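The Point at Rivolen

The bus to Rivolen took the long road because the short one was under water, and Shanthi Patwary, who had kept goal for Isside for five seasons, did not believe a word of the team talk.

"They're tired," Hooman Mazandarani said from the front seat. He was holding on to the luggage rack and swaying. "They played Wednesday. We're fresh."

"We lost to them in November when they'd played Wednesday," Shanthi said.

"That was different."

"How?"

He sat down. Outside, the fields went by with their fences half sunk. Somebody in the back was asleep with her mouth open. Hooman had told them before Lonano that the wind would be a help, and before Echeverri that the referee was a decent sort, and Shanthi had picked the ball out of the net nine times across those two afternoons.
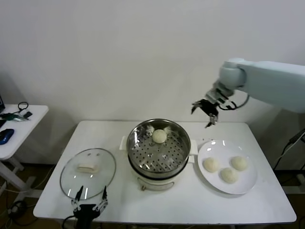 The field was worse than the road. There was a puddle in the far penalty area that a dog was standing in, and the man with the gate money said it would drain by kickoff. It didn't. She got that end first.

Rivolen did not look tired. They came down the left, and then down the left again, and after 20 minutes the big forward hit one that stopped dead in the puddle a yard from the line. Shanthi fell on it. The small crowd groaned.

"Brilliant!" Hooman shouted.

It had been mud. She threw the ball out and said nothing.

At halftime he talked about belief. He used the word so often that Shanthi began looking at the door. Then he lowered his voice and told them a draw would do, a draw would be a fine thing, and she thought it was the first sensible remark he had made since August.

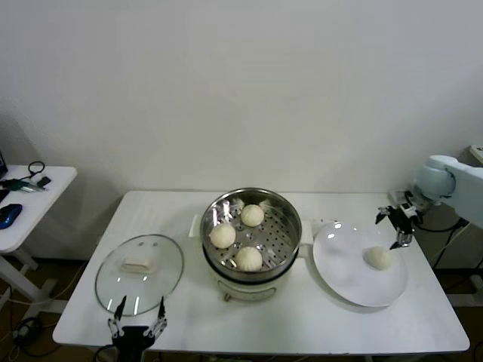

Three buns in the steamer basket, with the glass lid on the table

After the break the rain quit and Isside got over halfway a few times. They won a corner and wasted it. In minute 80 Rivolen got a free kick 25 yards out, and Hooman yelled for a wall of five. Shanthi wanted three. She couldn't see a thing behind five.

"Three!" she called.

"Five!" he called.

They made four. The ball came over the top of it, dipping, and she got to it late with the wrong hand and it went off her wrist, onto the bar and away behind. She lay there with her cheek in the wet.
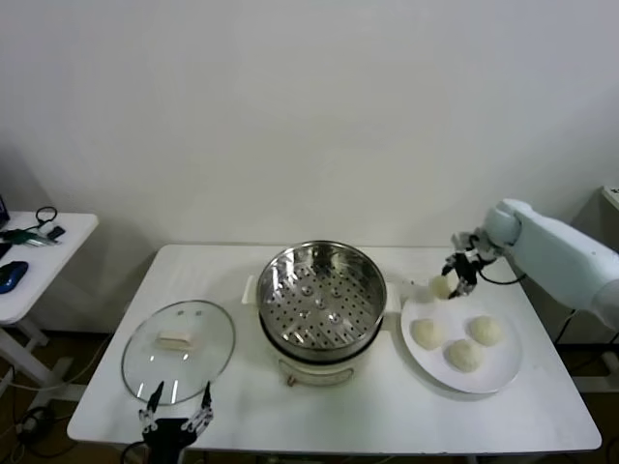
The Ride Home

"A point gained," Hooman said, going down the aisle. "They'll be sick about that one."

"They hit the bar and a puddle," Shanthi said.

"You hit the bar. With your hand. That's a save."

She looked at the wrist, which had swollen up nicely. Isside were still second from bottom. Lonano had probably won, and if they had, a point here was worth next to nothing. She told him so.

"Probably," he said. "You don't know that."

"Do you?"

He checked his phone and there was no signal, and he put it back in his coat. The driver took the long road again.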